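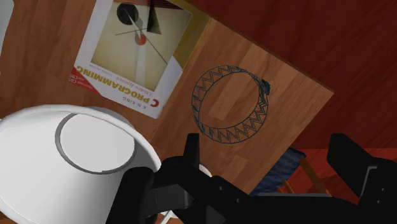 What happens to the people on a packing line when an arm takes over the picking? At Wandcombe most of them keep their benches, and the hours they spend reaching into bins go to checking, repairs and setting up new stock.

The returns hall handles mixed household goods: books, jewellery, lamps, crockery. Until last October every item was lifted, looked over and placed in a tray by hand. Two Pleken cells now do part of that, and each new class of item is tried in simulation before it reaches the floor. A rendered table with a bracelet and a copy of C Programming: A Modern Approach on it is ordinary working material for the setup desk.

Maja Kaczorowski spent nine years at bench four and now runs that desk. Thin openwork pieces take up most of her time. "A book has flat faces and you can plan from them," she says. "With a bracelet you can see the table through it, and the software has to decide which bit is bracelet."

The planning package, Moradi, proposes a grip and an approach angle. Kaczorowski accepts it, alters it or sends the item class back to the benches. A class is released after 2,000 simulated attempts, followed by a supervised shift on real stock. Glass remains a manual job.

The hall employs 37 people, the same number as before the cells went in, though the grades have changed. Setup work carries a higher rate and needs a short course, and places on it are limited. Bench staff say the remaining manual work is harder, as the easy items have gone and what comes down the belt is broken, tangled or badly wrapped. Hourly targets were not adjusted until spring — a point the staff side raised more than once.

Panar, which maintains the cells, is due to fit revised fingertips over the summer. Training for the second setup shift starts after that.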